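My Horoscope Has a Subscription Tier Now

I have been a Pisces all my life and have never gotten much use out of it. For most of those years this cost me nothing. You opened the paper, you found out that a colleague would surprise you or that it was a bad week to lend money, and you moved on to the crossword. If the colleague failed to surprise you, there was no one to complain to, and you still had the crossword.

Then in April my sister gave me a year of Jomer for my birthday, late, and I became a customer.

Jomer is an astrology app. It wanted my birth date, my birth time and my birth city, and then it wanted to know whether it could send me notifications. I said yes to everything. I was being a good sport. By the end of the first week I had learned that I resist intimacy, that I should drink more water, and that for a further payment I could find out why.

I want to be fair to astrology here, because most people who write columns like this one aren't. The usual move is to point out that the planets are very far away and go home feeling clever. I know they are far away. So does everyone who reads a horoscope. My complaint is about the manners of the thing. The old horoscope was vague and cheap, and it left you alone for the rest of the day. The new one is vague and expensive and it buzzes during dinner.

The buzzing

A typical message from Jomer arrives at 10 in the evening and says something like "Someone is not telling you everything." This is true. It is true of every person I know, including the dog. But at 10 in the evening, with the dishes done, it lands differently than it would over toast. I looked across at my husband, who was reading about gutters. What was he not telling me? Plenty, I found, and all of it was about gutters.

My friend Oddur Briem, who reads tarot out of his front room and has done so since before either of us needed glasses, considers the apps a disgrace. You would expect him to, as competition goes, but his argument is a good one. When he turns over a bad card, he can see your face. If you came in gray and shaking, he talks about the card one way, and if you came in smug, he talks about it another way. He doesn't pretend this is magic. He calls it paying attention, and he charges for an hour of it, and he makes tea.

"The phone can't tell if you're crying," he said to me. I said I thought the phone probably could, these days. He was quiet for a while and then said that was worse.

I have sat for Oddur perhaps once a year, and I couldn't swear that one thing he told me came to pass. I do remember that he once spent most of a session on a single card about leaving a house, and that I went home and finally called the realtor. Did the card know? I doubt it. But I had said the word "house" out loud to another person, and apparently I needed a man with a deck of cards in order to do it.
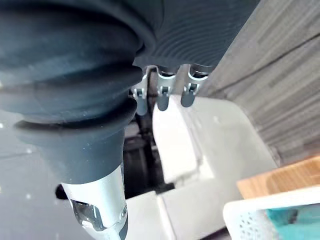
The price of the stars

Let us talk about money, a subject on which the cosmos is suddenly very specific.

There is a service called Havier that sells compatibility reports. The basic one tells you whether you and your partner get along. If you have to buy this report, you may already own a copy. The full one runs to 101 pages, and I know this because Ívar Damgaard, who used to be my neighbor and remains my friend in spite of the hedge business, ordered it for himself and a woman he had met twice. He read all of it. He underlined parts. On page 40-something it warned him that he had a tendency to move too fast.

He brought it to their third date. There was no fourth, and the report can have that one as a hit.

What gets me is the length. A fortune cookie makes its claim on one strip of paper and lets you eat the packaging. Nobody's love life contains 101 pages of material, least of all Ívar's, so most of it was weather: Venus here, Mars there, a long gloomy passage about Saturn that would have suited anyone who has ever waited at a bus stop. I have written padded prose for a living and I know it when I see it. Somebody was being paid by the page, or something was, and didn't have to be paid at all.

In favor of the wrong prediction

What I miss most, now that my fortune arrives personalized, is being told something plainly wrong.

My grandmother followed a newspaper astrologer who signed herself Madame Ketilsson and who was, everyone suspected, a man from the sports desk. Madame Ketilsson committed herself. She said that Leos would receive a letter from overseas. She said that Virgos would find something under a chair. My grandmother was a Virgo, and she looked under every chair in the house, and she found a button. She talked about that button for years.

No app would risk the chair. The apps have worked out that "you are entering a season of release" can never be marked wrong, and neither can it get anyone down on her knees with a flashlight. I was sent something of that sort nearly every morning, and I could not tell you what I released. Some hair, possibly.

I did try to cancel. Jomer asked whether I was sure. It observed that Pisceans often abandon things right before they bear fruit, and it offered me half price. I have had harder sells from people with clipboards, but never one that brought up my mother's side of the zodiac. I pressed the button again. It told me Mercury was in retrograde and that this was a poor time to end agreements.

So I am paid up through next spring. Oddur is expecting me on Thursday and has asked me to leave the phone in the car.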